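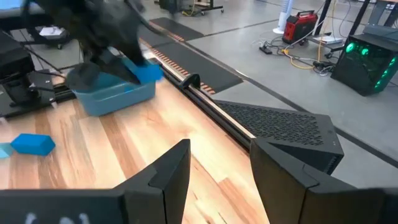 Passei boa parte de setembro a tratar do tampo da mesa da oficina e acho que finalmente posso escrever sobre isso. É uma mesa grande, comprada em segunda mão, e veio para cá com o verniz antigo todo baço e marcas de copos numa das pontas. O veio da madeira é às riscas, entre o castanho-claro, o mel e um tom quase de areia, e foi por causa dele que não quis pintar nem forrar nada. Também é por causa dele que as peças de espuma azul ficam tão bem ali em cima, mesmo quando estão tortas e fora do sítio, com a caixa azul translúcida ao lado.

O trabalho em si não teve grande ciência. Lixei primeiro com grão grosso, depois com grão médio, sempre no sentido do veio, e limpei o pó com um pano húmido entre passagens. Na ponta das marcas tive de insistir mais e ficou uma ligeira cova que só se nota com a mão. A seguir levou óleo, 4 demãos finas com um dia inteiro de intervalo entre cada uma. Usei o óleo da Dimia, que já tinha cá em casa. O da Jafri é mais barato, mas deixou-me um banco peganhento durante semanas e não voltei a comprar.

Gastei cerca de 70 euros em tudo, contando com as lixas, os panos e um par de luvas que se rasgou logo na primeira tarde. A Omolara Nnaji emprestou-me a lixadeira dela, que é melhor do que a minha e faz menos barulho. Devolvi-a com o saco do pó vazio e um frasco de doce de abóbora.

A calha de alumínio ao longo da mesa foi o mais chato. Junta pó fino por dentro e o pano não chega lá. Acabei por usar um pincel velho, de cerdas curtas, e depois o aspirador com o bocal estreito. Convém fazer isto antes do óleo. Eu fiz depois, e tive de passar outra vez um pano em toda a beira para apanhar o que saltou para cima da madeira.

Quanto às espumas, durante muito tempo andaram soltas pela mesa, pelas prateleiras e pelo chão. Agora a regra é simples: o que é azul e de espuma vai para a caixa. Não são todas do mesmo azul, há umas mais carregadas e outras quase água, e já desisti de as separar por tom. Comprei a caixa na Flollis, num conjunto de 2, e a outra está na despensa com as batatas. Gosto que seja translúcida porque percebo se está cheia sem ter de me debruçar. Os cantos arredondados também ajudam na limpeza, que nas caixas de canto vivo fica sempre lá um bocado de pó agarrado.

Tinha lido que não se deve pousar plástico em cima de óleo fresco e confirmo. Pousei uma tampa cedo de mais e ficou o desenho dela na madeira – saiu com lixa fina e mais um pouco de óleo, mas perdi uma manhã. Depois disso deixei a mesa 12 dias sem nada em cima, que foi mais do que dizia a lata.

O chão é de cimento polido, cinzento, e não lhe fiz nada além de o lavar. É frio no inverno e qualquer coisa que caia faz um barulho enorme. Para quem passa muito tempo de pé, os tapetes pretos fazem diferença. Estão postos topo com topo do outro lado da calha e têm uns tracinhos cor de laranja na borda, que ao princípio achei feios e agora já nem vejo. Lavo-os lá fora com a mangueira e sabão neutro, e ficam a secar pendurados no muro.

Falta-me ainda resolver os cabos do lado esquerdo. Tenho visto umas calhas adesivas da Pritau, mas não sei se colam bem numa superfície com óleo e não me apetece furar nada. Se alguém já experimentou, diga nos comentários. Por enquanto ficam como estão, e o próximo trabalho são as prateleiras, que têm o mesmo verniz baço que a mesa tinha e vão levar o resto da lata.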